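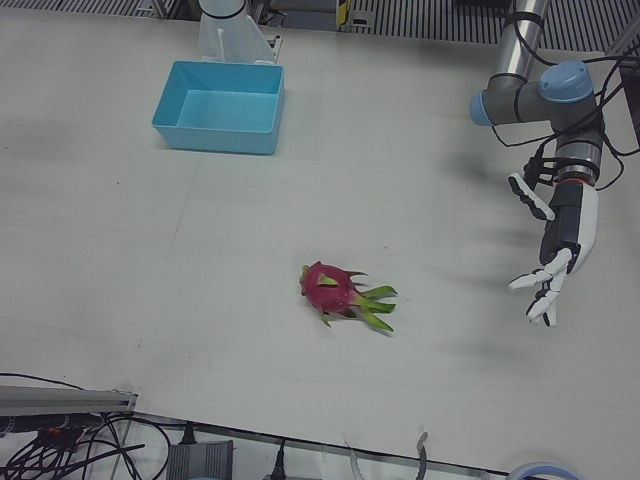 How do I tell if a dragon fruit is ripe, and should it go in the fridge or stay out?

Press it gently with your thumb. A ripe one gives a little, like a ripe avocado, and the skin is evenly bright. If it's still firm, leave it at room temperature for a day or two, then move it to the fridge once it softens.

Some background, in case it helps. I bought 4 of them at the Morikawa market because they were marked down. The first one I cut had almost no flavor. The second was better but had a mushy brown patch near the bottom. I have two left and would like to get them right. They are the pink kind, and I don't know what color they are inside. I also read somewhere that they keep ripening on the counter like bananas, and somewhere else that they don't. The store label didn't say anything useful.

Posted by drisdale_kitchen
April 17, 2018

2 replies

Kanako Noguchi

The thumb test is fine, but look at the fruit too. The leafy parts on the outside tell you a lot. When they are still fresh and green, the fruit was picked fairly recently. When most of them are brown, dry and brittle, it has been sitting a while. A little browning at the tips doesn't matter.

On ripening: they don't get sweeter after picking the way bananas do. They get softer, and people take that for ripening. If a fruit was picked too early, a few days on the counter will make it easier to scoop but won't do much for the taste. That may be what happened with your first one.

The white-fleshed kind is mild even when it's good. If you expected something like mango, you were going to be disappointed either way. The red-fleshed kind usually tastes sweeter. You often can't tell which you have until you cut it, so ask at the store.

For storage, I keep whole ones in the crisper drawer in a loose bag, and they last 5 days without trouble, sometimes longer. Don't put anything heavy on top of them. The brown patch in your second one sounds like a bruise. You can cut a small one out and eat the rest, but if it smells sour, throw the whole thing away.

Cut fruit goes in a closed container and should be eaten the next day. It picks up smells, so keep it away from onions.

To cut it, wash the outside first, slice it in half lengthwise, and run a big spoon between the skin and the flesh. It comes out in one piece if it's ripe. The seeds are fine to eat. The skin you leave.

Noboru Oda

I put mine in a blender. 200 grams of the fruit, a banana, some lime juice and ice. If it has no taste, the banana covers for it. Chill it before you cut it, it's better cold.

Also the ones at Pisley were good last October — I don't know if they carry them now.

drisdale_kitchen

Thanks. Both of the ones I have left are still mostly green on the leafy bits and one is a little soft, so I'll chill that one tonight and eat it tomorrow. The other can wait on the counter. I'll try the lime juice.

Kanako Noguchi

Lime is good on the white kind. A small pinch of salt works too.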